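Subject: Re: [members] Open day at Monley - was it worth the trip?
From: Model engineers' list, Skov branch secretary
To: members

Hello all,

Sorry to be slow in answering, I have been away at my daughter's and only got back to the computer this afternoon. I'll put my reply under the question so people can follow it.

> Did anybody go over to the Monley open day in June in the end? I had it
> marked down and then the car failed its MOT. I would like to know if it
> is worth putting on the list for next year's outings, and in particular
> whether they let you near anything or if it was all posters and
> lanyards. Also is the parking as bad as people say? My wife used to be
> a theatre nurse and would come along if there was something in the
> surgical line.

Yes, I went, and I would go again tomorrow. There were posters, and there was a lanyard, but you could ignore both. The main hall had the usual things from Prellard, a pair of warehouse arms shifting crates from one pallet to another, and a welding cell behind a screen with a long queue of schoolchildren in front of it. I gave that ten minutes and went upstairs, where the surgical training room was, and that is where I stayed until my parking ran out.

They had it set up so that you stood behind a rope with the person at the console on your left, sitting with their forehead in the viewer and their hands in the grips, and the instruments working away on your right over a practice pad. A big screen on the wall gave you the close view. The young woman running the session was a trainee herself and very patient with us. She was putting in single stitches, one after the other, tying each off and trimming it, and she talked the whole way through without once lifting her head. I asked her how long it had taken to get to that stage and she said she had stopped keeping a log after 61 hours on the pads, and that the first few of those had mostly gone on dropping the needle. 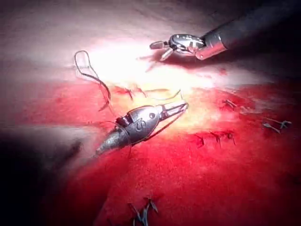
What I had not understood before is that there is no feel to speak of coming back through the grips on the system they use. You would think that would make it hopeless, pulling a thread tight with no idea how hard you are pulling, but she said you learn to judge it by eye, from how the thread straightens and how the material puckers where the two sides come together. Beginners snap a lot of thread. I thought of all the M2 screws I have sheared off over the years and felt a good deal of sympathy.

The other thing that will interest people here is the wrists. The drive is by cables over small pulleys, all led down the inside of the shaft from motors well back from the business end, and they had an old instrument opened up in a tray that you could pick up and turn over. I spent far too long on this. The fit of the parts is lovely. The chap minding the tray told me each one is only allowed a set number of uses and then it has to be retired, and the retired ones go to the training room, so the tray was made up of those. I did ask if they ever sold them off (you would have asked too) and the answer was a polite no.

After that there was a talk by somebody from Ziltlow about teaching machines to do parts of the suturing by themselves. I'm afraid a fair bit of it went over my head. The gist was that they record skilled people doing the same stitch again and again, 900 goes in the set she talked about, and the software learns from that. She was quite frank that passing the needle from one instrument to the other is still where it goes wrong most often. There were seats for 56 and people standing down both sides, so get in early if you want to sit. The questions at the end were better than the talk, in my view, especially a retired vet who wanted to know what happens when the tissue is wet and moving, and who wasn't going to be fobbed off.

Now the practical part. Parking is every bit as bad as people say. I paid for three hours in the multi-storey behind the station and it is a good uphill walk from there. The bus from Skov stops right outside the gate and I shall do that next time. Entry was free but you have to book the upstairs session separately, and they stop at 100 for the day. The café does a decent soup but had run out of bread by one o'clock. There is a lift, though it is round the back past the cloakroom and not signed at all - ask at the desk.

Do bring your wife, I should think she would enjoy it more than any of us. There were two other former theatre staff in my group and they had the trainee deep in conversation about knots by the time I left.

If enough of us want to go next year I am happy to write to Monley and ask about a group booking. Let me know on the list or privately, whichever you like. And has anyone still got my copy of the lathe alignment notes? I lent it out at the spring meeting and can't for the life of me remember who to.

All the best,
Skov branch secretary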